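**Post aus dem Wollladen, 2026-07-17**

## Die Sommerwäsche der Wintersachen

Ihr Lieben,

jedes Jahr im Juli, wenn bei uns im Laden in Gatden die Tür den ganzen Tag offen steht und kaum jemand freiwillig ein Wollknäuel in die Hand nimmt, wasche ich meine Stricksachen. Alle, auch die Socken, die ich im Februar zuletzt anhatte und dann mit schlechtem Gewissen ganz nach hinten in die Schublade geschoben habe. Und jedes Jahr fragen mich ein paar von euch, wie ich das eigentlich mache, und ich verspreche dann, es einmal ordentlich aufzuschreiben. Bitte sehr, und holt euch etwas Kaltes zu trinken, es wird länger.
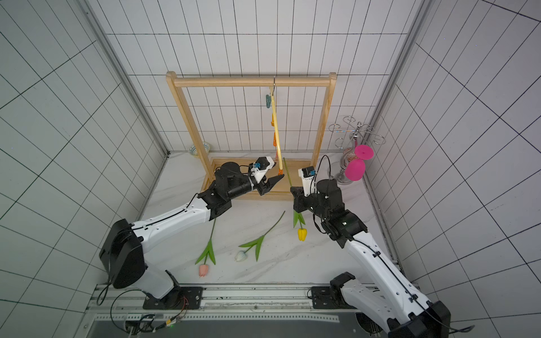
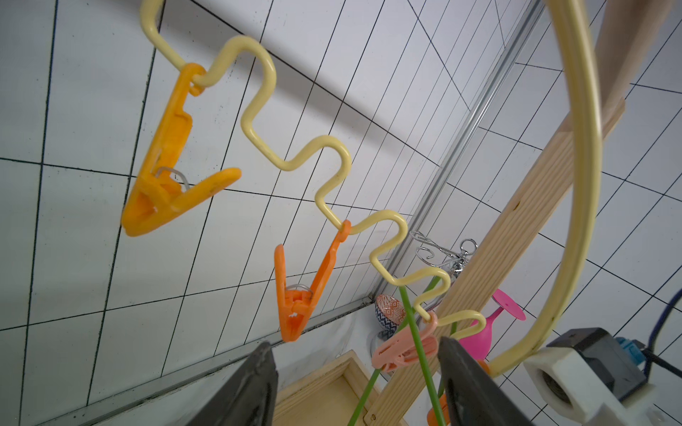
*Orange Klammern am hellgelben Stab.*

Ich fange mit dem Sortieren an, weil ich das am liebsten mag. Ich lege alles aufs Bett, und zwar wirklich alles, und dann sehe ich zum ersten Mal seit Monaten, was ich besitze. Da liegt der graue Pullover, den ich immer für zu kurz gehalten habe (er ist es auch), daneben die Stulpen aus Restgarn, und irgendwo steckt immer ein einzelner Handschuh, dessen Partner ich seit zwei Wintern suche. Ich mache drei Haufen: Wolle, die ich selbst gestrickt und von der ich die Banderole aufgehoben habe. Wolle, bei der ich raten muss. Und die Geschenke, vor denen ich ein bisschen Angst habe, denn wenn man die Mütze der eigenen Tante verfilzt, dann hört man davon noch lange.

Beim Waschen selbst bin ich inzwischen ziemlich entspannt. Früher habe ich mit dem Thermometer im Waschbecken gestanden, heute nehme ich den Ellenbogen, wie beim Babybad. Das Wasser soll sich nach gar nichts anfühlen, weder warm noch kühl. Ein kleiner Spritzer Wollwaschmittel hinein, einmal mit der Hand umrühren, dann erst die Sachen dazu. Und dann weggehen! Das ist für viele das Schwerste. Man möchte so gern drücken und kneten und sehen, wie der Schmutz herauskommt, aber die Wolle braucht das nicht, sie braucht nur Zeit. Ich trinke einen Kaffee, gieße die Tomaten auf dem Balkon, und wenn ich wiederkomme, ist das Wasser meistens erstaunlich trüb.

Ausspülen solltet ihr mit Wasser, das genauso temperiert ist wie das vorige. Den Fehler mit dem kalten Schwall habe ich einmal gemacht, bei einer Jacke aus ganz feiner, ungezwirnter Wolle, und ich kann euch sagen, sie passt heute dem Teddy meines Neffen. Auch bitte nicht am nassen Stück ziehen, um es aus dem Becken zu heben. Mit beiden Händen drunterfassen, wie bei einem schlafenden Kater, und erst über dem Becken ein wenig abtropfen lassen.

Rokeya Abeysekara, die viele von euch aus dem Mittwochskurs kennen, hat im letzten Sommer eine große Decke gewaschen und sie vorher und nachher auf die Küchenwaage gelegt, weil sie es wissen wollte. Trocken wog das gute Stück 882 Gramm. Nass hat die Waage aufgegeben und nur noch Striche angezeigt. Seitdem predigt sie allen, die es hören wollen, das Handtuch: das Strickstück flach auf ein großes Frotteetuch legen, alles zusammen aufrollen, und dann mit den Knien auf die Rolle steigen. Es sieht albern aus und holt unglaublich viel Wasser heraus. Bei Decken nehme ich zwei Tücher nacheinander, bei Socken tut es ein Gästehandtuch.

### Und dann das Trocknen

Pullover, Jacken, Tücher und alles, was schwer ist, gehört flach hingelegt. Darüber wird in unserer Runde nicht mehr diskutiert, seit eine gewisse Strickjacke (meine) nach einem Nachmittag auf dem Bügel bis zu den Knien reichte. Ich lege ein altes Bettlaken auf den Wäscheständer, obendrauf das Strickstück, und streiche es mit den Händen in die Form, die es haben soll. Bündchen zusammenschieben, Ärmel gerade, Kragen zurechtzupfen. Am Abend drehe ich alles einmal um. Wer keinen Platz für einen Ständer hat, kann auch das Bett nehmen, solange man daran denkt, dass man dort irgendwann schlafen möchte.

Die kleinen Sachen dürfen dagegen hängen. Socken, Babymützen, Pulswärmer, auch die gehäkelten Spüllappen, von denen ich offenbar eine ganze Armee besitze. Socken klammere ich an der Spitze fest und lasse das Bündchen nach unten hängen. Zuzana Vrabec macht es genau umgekehrt und behauptet, die Zehen würden sonst spitz. Wir haben uns darüber schon bei Kuchen, bei Tee und einmal im strömenden Regen an der Haltestelle unterhalten und sind keinen Schritt weitergekommen. Ihre Socken sehen übrigens tadellos aus, meine aber auch. Probiert es aus und schreibt mir, zu welchem Lager ihr gehört, ich sammle noch Verbündete.

Was die Klammern angeht: Ich nehme gern welche mit einer weichen Feder und drücke sie nur in den Rand, nie mitten in ein Muster. Bei Lochmustern lasse ich sie ganz weg und hänge das Teil einfach über eine Stange. Wenn doch einmal ein Abdruck bleibt, hilft ein bisschen Wasserdampf vom Kessel, mit Abstand natürlich und ohne die Finger dazwischen.

Sonne ist so eine Sache. Weiße und ungefärbte Wolle verträgt einen Vormittag draußen ganz gut, bei handgefärbter bin ich vorsichtig geworden. Der dunkelblaue Schal, der mir damals auf dem Balkon liegen geblieben ist, hat seitdem einen hellen Streifen genau dort, wo die Sonne ums Geländer kam. Manche Leute halten es für Absicht und fragen nach der Anleitung! Schatten und ein wenig Wind sind mir lieber, und nachts kommt alles herein, wegen des Taus und auch wegen der Elster, die bei uns im Hof wohnt und ein ausgeprägtes Interesse an Fransen hat.

### Wegräumen, aber bitte nicht zu früh

Die häufigste Frage im Laden ist die nach den Motten, und meine Antwort ist immer dieselbe langweilige: sauber und ganz trocken. Fühlt mit dem Handrücken in die Achseln und in die Bündchen hinein, dort hält sich die Feuchtigkeit am längsten. Wenn ich nicht sicher bin, bleibt das Stück noch eine Nacht liegen. Danach falte ich alles locker und lege es in Baumwollbeutel, die ich aus alten Kissenbezügen nähe. Lavendel kommt auch hinein, und ich gebe gern zu, dass ich ihn vor allem wegen des Geruchs mag. Verlassen würde ich mich nicht auf ihn. Wer schon einmal Besuch im Schrank hatte, schaut lieber alle paar Wochen nach und schüttelt die Sachen kräftig aus.

Beim Falten schreibe ich mir außerdem auf, was geflickt werden muss. Dieses Jahr sind es 6 Paar Socken, alle an der Ferse, und alle aus demselben weichen Garn, von dem ich schon beim Stricken dachte, dass es das nicht lange mitmacht. Aber die Farbe! Ich bin eben auch nur ein Mensch. Gestopft wird dann auf dem Balkon, mit dem Holzpilz meiner Großmutter und einer Schüssel Kirschen daneben, und wenn ihr Lust habt, bringt doch eure eigenen Löcher mit in den Laden. Im Hinterzimmer ist es angenehm kühl, und Stopfnadeln habe ich genug.

### Kurz noch aus dem Laden

Das Sockengarn Tamura ist wieder da, diesmal auch in Moosgrün und in einem Rostton, den ich auf keinem Foto richtig hinbekomme. Bitte kommt vorbei und schaut ihn euch bei Tageslicht an. Die Farbe mit der Nummer 3009 ist leider ausgelaufen. Zwei Knäuel habe ich noch unter der Theke liegen, falls jemand mitten in einem Paar steckt und verzweifelt ist, meldet euch einfach.

Vom Wollwaschmittel Mirkell fülle ich wieder ab, bringt dafür ein sauberes Schraubglas mit. Ein Marmeladenglas reicht bei mir für einen ganzen Sommer.

Und die Ausfahrt nach Prultach zur Spinnerei findet statt! Im Bus sind 40 Plätze, davon sind die meisten vergeben, die vorderen Reihen gehen wie immer an alle, denen auf der kurvigen Strecke schlecht wird. Rokeya bringt ihren Zitronenkuchen mit, Zuzana die Thermoskannen, und ich bringe die Liste mit und verlege sie vermutlich unterwegs. Festes Schuhwerk wäre gut, der Weg vom Parkplatz hinunter ist steinig, und steckt euch eine dünne Jacke ein, in der Halle zieht es auch im Hochsommer.

Ich gehe jetzt nach Hause und wende die Pullover.

Herzlich, und bis bald im Laden!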